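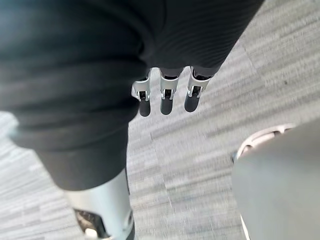
四月去了趟Sesness，看Meinecke船厂的开放日，顺便蹭了他们隔壁水道上的测试划。回来路上在车里敲的，乱，先发出来，回头有空再改。

起因是队里那条八人艇该换了。用了好多年，龙骨那边补过两回，舵也有点偏。俱乐部的人在群里吵了一冬天，买新的还是买二手，最后说派两个人去看看。Lieselotte Engelhardt本来也要来，临时走不开，就剩我和老桨手Gerd Engelhardt。Gerd开车，我看地图。早上六点出门，路上喝了一杯特别难喝的咖啡，加油站的，不说了。

到Sesness九点差一点。船厂在河湾里面，牌子很小，开过头了一次。停车场是草地，前一晚下过雨，有辆拖船架的车陷住了，几个人在推。我们停得远一点，走过去。

门口登记，发一张纸，上面印着当天安排：上午参观车间，中午吃饭，下午下水试划，四点收。纸背面是厂里的地图，画得不怎么样，厕所标反了，后面会说到。

接待的是Waltraud Nolte，她管销售，也管当天所有杂事，嗓门大，讲话快，很合我胃口。上来先说鞋底踩干净再进车间，别带沙子。分两组，我们第一组。

先看模具间。八人艇的模具比想像中长，站在一头看另一头人都小了。现在做三种船型，按全队平均体重分，轻量级、中间的、重的。我们队平均体重这几年嘛……Gerd说按中间的问，我说你别自欺欺人了。Waltraud在旁边听见，笑，说每个俱乐部来都要吵这个。

铺层那一段看得最久。碳布一层层进模，中间夹蜂窝，再抽真空。带我们的师傅叫Rüdiger Kuhlmann，在这儿干了大半辈子，手上全是旧疤。他说话慢，问一句答一句，但是答得很实在。我问为什么同一型号两条船划起来感觉会不一样，他想了半天，说多半是装配，桨架的高度，脚蹬的角度，还有坐船的人心情。前面两个我记下来了。

他还讲了修补。厂里每年收回来修的旧船不少，最多的毛病是运输碰的，水里撞的反而排第二。绑带勒太紧，路上一颠，船壳就压出白印。他拿了块报废的壳给大家按，我按了一下，确实软，不敢用力。Gerd用力了，师傅看了他一眼。

记一下他讲的运船要点，队里拖船的人请看：
绑带下面垫东西，旧毛巾都行
船头船尾另外拴绳，别省
开一段就停下来检查一次，特别是刚出发后
桨架拆下来单独装袋，别塞船舱里
艏球用胶带再缠一道，掉了比赛不让下水的

最后一条去年我们就吃过亏，不展开了。

然后是装配间。滑轨、滑座、脚蹬、桨架都在这边上。新出的一款翼式桨架，装在船舷上面，两颗螺丝就能拆。我和Gerd各试了一次，我快。他说他那颗螺丝紧。随他怎么说。

桨架高度调节改成了卡片式的，塞进去拔出来，不用工具。我们现在那条船每次换人调高度要折腾半天，还老丢垫片。光这一点我就想买了，后来听到价钱又冷静了。

价钱。全新八人艇的价没有公开贴，要单独问，看配置。Waltraud给我们算了一张单子，我不在这里写，群里发。配件有价目表：桨架全套换新2251欧，包安装，不包运费。船罩708欧。滑轮一副59欧，这个我当场买了两副，队里先垫，发票在我这儿。谁管帐来找我。

车间里冷。底下是水泥地，站久了脚冰。下次去的人多穿一双袜子。

中午吃饭在大棚里，土豆沙拉、香肠、一种酸的汤。汤好喝，我喝了两碗。去找厕所，照着地图走，走进了库房，里面全是船，一层一层架到顶，一个人也没有，挺好看的，站了一会儿。出来被Waltraud撞见，她说每年都有人走进来，地图该改了。说完也没见她改。

同桌的是Kotora划船会的人，来了一车，大半是青少年队。他们教练Anneliese Haberkorn跟我聊了一顿饭。她们去年换了一条四人双桨，就是这家的，讲得很细：交货比说好的晚了三个星期，船没毛病，座位编号贴错了一个，打电话第二天就有人来换。她的意思是可以买，但是赛季前要用的话得提早订，最晚秋天就得下单。

又聊训练。她们冬天基本不下水，全在测功仪上，每周三次长的，低桨频，一次一小时左右。孩子们嫌闷，她就让他们两两接力，输的洗船。我们队冬天那个出勤率，各位自己心里有数。她还说她最看重的是春天头几个星期，别急着上强度，先把入水练整齐。我说我们头一个星期就拉了全程。她没说话，喝汤。

下午试划。这是重头，结果等了很久。Atergate那家做桨的也在码头摆了个摊，可以借他们的桨试，大桨小桨都有，桨叶两种形状，一种宽一点的，入水抓得快，腰不好的慎用。我腰不好，我用了。现在坐车里有感觉了。

试划是混编，谁报名谁上，体重也不管。我坐五号位，Gerd坐三号，前面领桨的是Kotora的一个姑娘，十七八岁，节奏稳得吓人。舵手是厂里的人，声音哑，喊了一天了。

船确实好。先说稳，八个互相不认识的人坐上去，头几桨居然没怎么晃。我们自己那条船，队里人凑齐了都要歪两下。再说滑行，出水以后能感觉到船还在往前跑，回桨可以慢慢来，不像在推一扇门。硬，脚蹬一蹬下去马上有反应，没有那种拖一下的感觉。缺点也有，脚蹬鞋码偏大，我前面那位一直在抱怨，五号位的滑轨前端我小腿老是蹭到，可能是没给我调，也可能是我滑太前了。Gerd说是我滑太前了。

路线是出码头往上游，到桥掉头，再回来。去的时候逆水逆风，舵手让我们两人停桨保平衡，其他六个人划，轮着换。回来放开划了一小段，桨频上去了，到后面就散了，四号位抓了只“螃蟹”，桨柄差点打到肚子，人没事，船停下来大家还鼓掌。他自己也鼓掌。

上岸抬船又乱了一阵，八个人听八种口令，各家俱乐部喊法都不一样。最后舵手吼了一声，都听他的，就顺了。我袜子全湿，码头那一侧水比看着深。

当天登记的人数是267，Waltraud收摊的时候跟我们说的，她挺高兴，说比去年多。试划排队也确实长，想划两轮的不用想了，除非早上一到就去签名。我们是吃饭前才签的，排到三点多。下次去的记住，先签名，再看车间。

三点半以后有一个小讲座，讲旧船怎么估价，我只听到后半段。记了几句：看滑轨磨损，看艇壳有没有软点（手指轻轻按，别学Gerd），看舵线，看修过的地方颜色跟旁边对不对得上，问清楚平时存室内还是室外。太阳晒比下水伤船。还有就是一定要划一次再付钱，光看岸上的样子没用。讲座的人说他们也收旧船抵价，不过八人艇要看状态，舵偏的要先修。我们那条……回去量一下再说。

Atergate那边的桨，问了，可以寄两支来试用两个星期，运费自己出。Gerd想试宽叶的，我投反对票，理由见上，腰。

总的意见，给没去的人：
船好，想要。钱不够，新的一步到位估计难，可以问他们有没有展示用过的船，Waltraud说秋天会清一批。
桨架可以先换，旧船还能顶一季。
运船绑带那套从下次出门就改，不花钱的事。
冬训……开会说。

回程Gerd还是不让我开，放他那盘老磁带，两面都听完了。路上堵了一段，有人掉了个床垫在路中间。到家天黑了，滑轮放在船库进门左手的架子上，袋子没拆，谁装谁拆，旧的别扔，留着当备件。

照片Gerd那里还有，他说晚上传，他说的晚上一般是下个礼拜。单子和价目表我扫描了再发群里，看不清的问我，字是我写的，抱欠。

对了，Kotora那边邀我们六月过去一起划，他们那里有一段直道，平水，能住他们的船库二楼，自带睡袋。想去的在群里回一声，要凑得出一条八人艇加舵手才行。舵手我先说，不是我。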